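Speaker notes – Verneck session, sim-to-real transfer, 14 slides

**Slide 1.** Title only. Say the question once: does randomizing lighting in simulation help a grasp policy more than randomizing object shape? Move on.

**Slide 3.** Setup. All training data comes from Wilby, our tabletop simulator. 1000 episodes per condition, seven conditions. Same arm, same controller, same policy network. Only the randomization settings change between runs.

**Slide 5.** Baseline is Dixit with its default settings. Expect a question on tuning. Answer: we left the defaults alone on purpose, and the tuned version is in the backup slides.

**Slide 8.** Main result. Light direction alone closes most of the gap. Adding shape variation gives a small further gain – within noise on two of the conditions, so do not oversell it. Texture alone does nothing we can measure.

**Slide 9.** Occlusion. Point out that a fixed view can lose much of the table to the arm. Leave both renders up while talking.
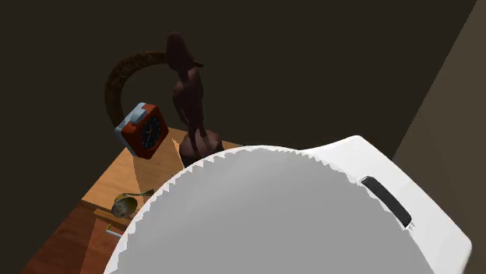
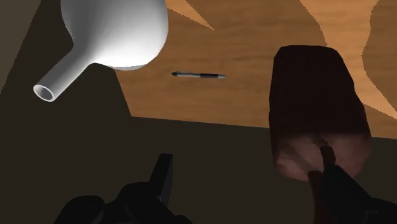 We do not filter occluded frames out of training. Vulosen, our filtering tool, can drop up to 40 percent of frames by visible table area, and the policy got worse when we used it. Our reading is that the policy needs those frames to learn when to rely on joint state. We have not tested this directly. Say so.

**Slide 11.** Limits. One arm model, rigid objects only, hard shadow edges in the renderer. Soft shadows are planned for July.

**Slide 12.** Skip if short on time.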